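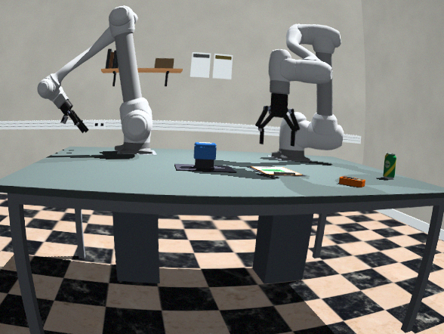 Budget for the two-arm cell, second pass

I took the comments on the first draft and split the request into arms, grippers and everything else. The simulated cell has the arms on one shared table, each on its own base, with small items such as a multimeter and a clipboard as the test set. The plan is to buy to that layout and keep the model as the reference for reach checks.

Burnel quoted 39 days for delivery of the pair. Ersoy is slower but includes mounting plates. Spare fingers are 178 per set from either one, and I have put in two sets. 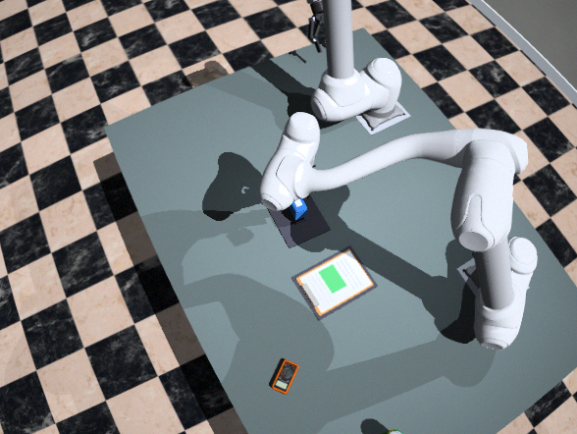

Pivov wrote:
> Two sets will not last through August. Also, the table line is
> missing freight, and I would not sign for a second arm until the
> first has passed acceptance.

Freight is now in at 500. On spares, I can go to three sets if the cable line drops by the same amount. Splitting the arm order loses the pair price, so I would keep one order with two acceptance dates.
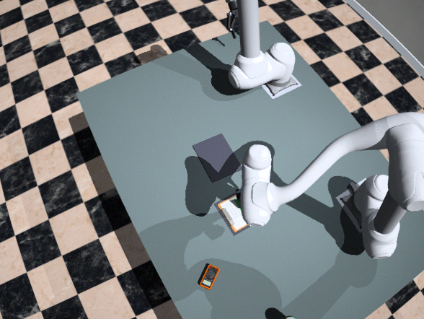
The pad and the clipboard both need fixed positions before we order the table, as the hole pattern depends on them. Hendinik can drill to a drawing, 53 per plate. Please send changes to the sheet, not to me.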